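Bag rig notebook, November, page 91

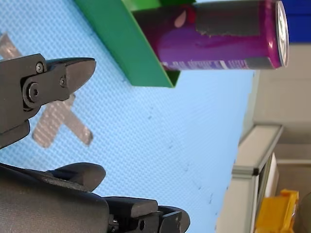 Upper finger and the tape X on the blue top.

Back on the heavy bag sensor today. The Fekmont gym wants their bag on the wall by the time the amateurs come back from Cillport, and I still don't trust the numbers for body hooks. Straight shots are fine. Jabs, crosses, all good, they land square and the strip inside the bag reads them the way it should. Hooks come in from the side and the thing gets confused, so a good hard left reads like a tap.

Started at 9:30 with the old foam liner, just to have something to compare against. Eight rounds on the timer, me hitting, which is bad science and good cardio (I'm still sweaty writing this). Bag swings way more than I remembered. By round six I was pushing my punches and you can see it in the log, everything gets long and mushy and the peaks flatten out. Note to self: don't use tired-me data for calibration. Toss rounds six through eight from this morning's file, keep the rest.

Swapped in the Lepik liner after coffee. It's denser and a real pain to get past the zipper, I ended up sitting on the bag to hold it still. Worth it though! Hooks jumped right up on the first round. Top reading of the day was 698 on the raw scale, a right hook to the body, and it felt like a 698 too. My wrist agrees. Need to wrap better on the right, the thumb loop slipped twice.

The bad part is the double counts. A one-two thrown fast comes through as three punches maybe every other time. I think the bag skin is slapping back against the liner and the sensor hears that as a little jab. Tried cranking the strap tighter and it helped some, but then the bag hangs crooked and the bottom drags when it turns. Loosened it again. If we raise the dead time in the Drinell box we lose real punches from anybody with quick hands, and the flyweights will complain about that before they've got their gloves off.

Things I changed, so whoever opens the bag next isn't puzzled:

Liner is the Lepik one, seam facing the wall.
Sensor strip moved down one hand width. The old spot is marked in pen on the inside.
Drinell box is on the slow setting. Switch it back if you're doing speed work.
Chain is one link shorter than it was.

Still want to try the uppercut. It's the worst punch for this bag because there's nothing underneath to hit, you end up scraping the side with your knuckles. Could angle the strip, or we could just say the bag doesn't score uppercuts and be done with it. I lean toward the second, but I know the coaches at Fekmont teach a lot of inside fighting and they're going to ask.

After lunch I ran the double count test again with the sixteen-ounce gloves. Fewer extras, softer peaks, and the hooks still read okay. With the bag gloves it's back to slapping. So glove size matters more than strap tension, and the setup screen probably needs a place to pick your gloves before the first bell.

Left hand only tomorrow. Somebody please buy more tape, the wide kind, we're down to the end of the roll.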